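Home | Diary | Archive | Links | Contact

Print this page | E-mail this entry

November, gone eleven at night

Quick one before bed. Feet killing me. First proper day of the sweet stall at Iltwood and I want to get it down before it all goes mushy in my head.

Up at 5. Dark, obviously. Car loaded the night before apart from the chocolate, which I'd left in the porch because the kitchen was too warm, and then of course nearly drove off without it. Got to the end of the road. Came back. Neighbour's light went on. Sorry neighbour.

Stock for the record, as I never remember later: the Hokura ginger chews, both sorts, the strong and the very strong. Backlund salt liquorice, the diamonds and the coins. Pear drops, lemon bonbons, rhubarb and custards, the clove rock. Nadico fruit jellies in the flat boxes. My own fudge, 13 trays, vanilla and the one with stem ginger. No coconut ice. It didn't set. It sat there in the tin like wallpaper paste and I scraped it out at midnight in a temper.

Pitch was by the side door of the hall. Not the one I asked for. Draughty but you do catch people coming in AND going out, so I'd have it again. Cloth wouldn't stay down so I weighted the corners with liquorice boxes.

First hour, nothing. People don't want sweets at nine in the morning, they want a bacon roll and a sit down. Two lots of people picked up the pear drops, said ooh pear drops, put them down. I ate a rhubarb and custard. Then another. Bad habit, must stop, the profit is in the jar not in me.

Then half ten and suddenly a queue. Couldn't weigh fast enough. The little scoop is too little, it takes four goes to fill a quarter bag, and the paper bags stick together when your hands are cold. Need to fan them out beforehand like I used to see them do in the shop when I was small. They had a knack, flick of the wrist and it was open. I blow in them which doesn't look very nice so I'll have to learn.
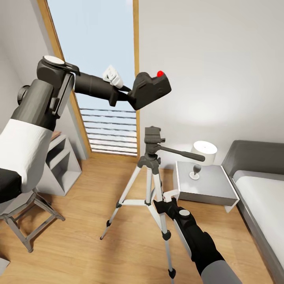 Best seller was the fudge, no suprise, but second was the salt liquorice which I never would have guessed. I only took it because the order had a minimum and I needed to make it up to 200 with something. There was a whole family stood there daring each other. The dad pulled a face like he'd licked a battery and then bought three bags. Must be something in the coldness of the day. Everyone over sixty wanted it and told me about ones they'd had on a ferry once.

Ginger chews steady. The very strong ones went better once I'd put a bit of card up saying VERY STRONG. Before that they just looked like toffees. So, cards for everything next time, written the night before in the thick pen, not in the car in biro.

Nadico jellies hardly moved. Pretty box but you can't see in. One lady asked me to open one so she could look and then I'd got an open box, so that became the tasting box, and after that I sold four. Should have done it at the start. The blackcurrant is lovely, the orange is a bit like washing up liquid. Do not reorder the orange. Ask if they'll do mixed without.

Lots of people asking for sugar free. Didn't have any. Said sorry every time. I did try some in the summer and they were all right going down but I had a rough evening, and I'm not selling those to a pensioner without a warning. There must be better ones now. Look into it. Also asked for: aniseed balls, sherbet pips, floral gums, those chocolate limes, and something green and square that a man described for a long time and I still haven't a clue. Not a jelly. Not a mint. "Sort of soapy." He was quite upset I think.

Lunch was a cheese sandwich, stood up. Tea from the hatch, very good, very hot, burnt my tongue and then couldn't taste whether the second batch of fudge was as good as the first. It looked grainier. Nobody complained. I think I took it off the heat too soon and beat it too late. The first batch I did with the window open and I wonder if that's it. Write down the temperture next time instead of trusting the cold water thing. Gran never had a thermometer but Gran made it every week for forty years.

Afternoon slower, nice slow though, chatty. Children with pound coins. I do like that bit. They look at every single jar and then have the one they looked at first. Must do a mixed pound bag ready tied, would save all that dithering, except the dithering is the fun. Maybe do some of each.

Dropped the clove rock jar at packing up time. Didn't break! Lid came off and it went everywhere, under the next stall and right out the door. Swept it up. All in the bin, about broke my heart. Smelt like a dentist's in there afterwards.

Takings. Covered the pitch, covered the petrol, covered the stock with a bit over. Not a fortune. The cash tin had 21 pound coins more than I could account for so either I'm bad at sums or someone got short changed, and I'd much rather it was sums. Going to go through it again tomorrow with a clear head and a cup of tea.

Left over: most of the orange jellies (ha), one jar bonbons gone a bit damp and clumpy, half the strong ginger, two trays fudge. Fudge is now on the side in the kitchen looking at me. Had one square. Had another.

For next time then
- bigger scoop!!
- cards, thick pen
- clips for the cloth
- tasting box from the off
- fingerless gloves, thin ones
- more liquorice, both shapes
- aniseed balls if I can get them at a sensible price
- chair

They've asked if I want the December one. Said yes before they'd finished the sentence. Which means boxes and ribbon and probably sugar mice, and I've never made a sugar mouse in my life. Is it just icing sugar and egg white? How do you get the string in. Will look it up.

Right, bed. Washing up can wait. There's fudge on my good coat.

Print this page | E-mail this entry

Previous entry | Next entry | Back to top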